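4 Perception Front End

The front end takes the wrist camera stream and turns it into three things the planner can use: a mask of the gripper, an estimate of the opening between the fingers, and a list of candidate regions that might be objects. Everything after this point in the pipeline, including the Provau planner described in Section 5, reads only these three outputs and never the raw pixels. An error made here is carried all the way to the commanded motion.

The code runs as a single process called Ruchti. It reads images at 30 frames per second and keeps a ring buffer of the last 900 ms. We tried a longer buffer early on and dropped it. It smoothed the finger estimate nicely when the operator moved slowly, but on quick reaches the estimate lagged behind the hand and the planner was given an opening that no longer existed.

4.1 Gripper mask

The camera is fixed to the gripper body, so the fingers always enter the view from the lower left and lower right and can only move along one known path. We use this in a very direct way. For each of 30 opening widths we store a rendered outline of both fingers, and at run time we search for the width whose outline agrees best with the image edges. The search starts from the width found in the previous image and widens only if the match score is low.

The screw holes in the fingers help more than the outer edges do. A dark finger over a dark floor has almost no outer contrast, while the holes usually keep a lighter or darker spot at a known place. We weight edge points near the holes higher than the others. This weight was set by hand and has not been tuned since.

The easy case is an open gripper over a plain, light tabletop. Both fingers stand out against the wood, the gap is empty, and the match score is high at one width and low everywhere else. The only trouble in such views comes from shadows. A soft shadow lying between the fingers has the same slow change in brightness as a flat dark surface seen out of focus, and an early version of the mask grew into it.

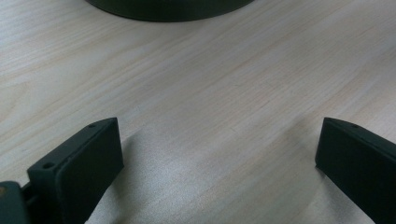

To stop the growth we compare hue as well as brightness. A shadow on wood keeps the color of the wood, and a finger does not have it. A pixel may join the mask only if its color is closer to the stored finger color than to the median color of the band just above the finger tips. The band is taken fresh in each image. When the band itself is dark - over a black tray, for example - the test says nothing useful and we skip it.

Wood grain is a second, smaller problem. Long parallel grain lines give many weak edges in one direction, and if that direction happens to line up with the inner side of a finger the search can settle one step too wide. We blur along the finger direction before computing edges, with a kernel of nine pixels. This removes some true edge detail too, and the loss shows up as a slightly softer score curve. In our logs it has never moved the best width by more than one step.

4.2 Candidate regions

Once the gripper is masked out, the rest of the image is split into regions. We use an off-the-shelf segmentation network with its weights frozen and then merge regions with three rules.

1. Two regions are merged if they share a long border and their mean colors are close.

2. A region touching the top edge of the image is kept even if most of it is outside the view. Objects that the operator is reaching toward often show only their lower rim at this stage, and removing them leaves the planner without a target until late in the reach.

3. A region that lies entirely inside the gripper mask is deleted.

Rule 2 was not in the first release. Without it, a round, dark object at the top of the view was treated as background until its centroid came inside the image. With a wide open gripper and a slow approach, that could take more than a second. Keeping edge regions raises the number of false candidates, most of them chair legs, table edges and walls. The planner already ranks candidates by how well they line up with the middle of the finger gap, and in practice this pushes most of the false ones down the list.

Each region is given an identity that lasts across images. Identities are assigned by overlap after warping the previous regions with the estimated camera motion. If a region disappears for less than the length of the ring buffer and then comes back, it gets its old identity. If it is gone for longer, it starts again as a new one.

4.3 Annotation

Training and test labels for the merge rules were made in Ririseck, our annotation tool, written for the most part by Holger Lindholm. The version used for this paper is the one frozen in March 2019. Ririseck shows a short clip instead of a single image, lets the annotator draw a region once, and carries it forward until the annotator corrects it. Corrections are stored as separate events, so we can later see where the carrying forward failed.

The set we call Flaltent contains 1887 clips. Of these, 816 include at least one object that is transparent or translucent: bags, film, cups, bottles and blister packs. We labeled these with a second layer. The first layer gives the outline of the object as a person would trace it. The second marks the parts of that outline through which something else can be seen, whether or not the annotator could say what it was. Annotators were told to leave the inside unlabeled when they were unsure, and they did so often.

The second layer takes a long time to draw. We do not recommend it for groups that work only with rigid, opaque parts.

4.4 Translucent and deformable objects

Plastic bags are the hardest class in Flaltent for this front end, and they fail in several ways at once. Highlights on the folds are brighter than anything else in the view and move when the camera moves, but not in the way that surface texture moves. The segmentation network tends to cut a crumpled bag along its creases and return many small pieces. The merge rules then have to put the bag back together from pieces with very different mean colors, and rule 1 is a poor tool for it.

Contact between bags makes matters worse. When one overlaps another, the border between them is often no stronger than the creases inside either one. Anything that shows through the plastic adds borders of its own. A colored band seen through the side of a bag, for instance, is nearly always returned as a separate object, and a planner that trusts it will aim for something it cannot reach without going through the bag.

We made two changes for this class. First, a small classifier labels each initial piece as opaque or film-like, using local contrast and the share of near-white pixels. Film-like pieces may be merged without the color test if the highlight pattern continues across their shared border. Second, a piece that is surrounded on three sides by film-like pieces is marked as "seen through" and removed from the candidate list, though it is still logged.

Neither change tells two touching bags apart. For this we fall back on the overall outline and look for a deep notch in the top or bottom edge, where two rounded shapes meet. If there is such a notch, we cut there. If there is none, both bags are passed on as a single region with a flag, and Provau treats a flagged region as an obstacle that can be approached but not grasped.

The gripper mask suffers as well. A bag that hangs in front of a finger hides its outline, and what remains may be only the holes in the plates and a short piece of edge. Figure 2 shows a view of this kind. The width search still runs, but only the visible points count toward the score, and we raise the threshold for accepting a change in width. With fewer than 12 visible points Ruchti holds the last accepted value and reports it as stale.

Figure 2. Two translucent plastic bags at close range, the central one overlapping the one at left. Dark gripper parts with round holes lie along the bottom; part of the table and a black folding chair are visible at right. A pale blue band shows through the left bag near its lower rim.

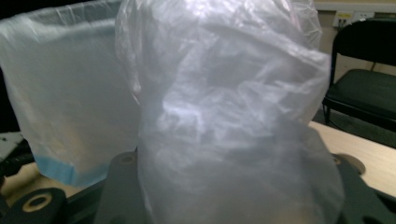
4.5 Interface to the planner

Ruchti publishes one message per image. It holds the mask, the opening width with its score, the stale flag, and the candidate list in ranked order. Each candidate carries its identity, its outline, its film-like or opaque label, and the merge flag described above. Messages are time-stamped with the camera clock, and the planner does its own interpolation.

If processing falls behind, whole images are dropped and no partial message is ever sent. The count of dropped images is written to the log at shutdown.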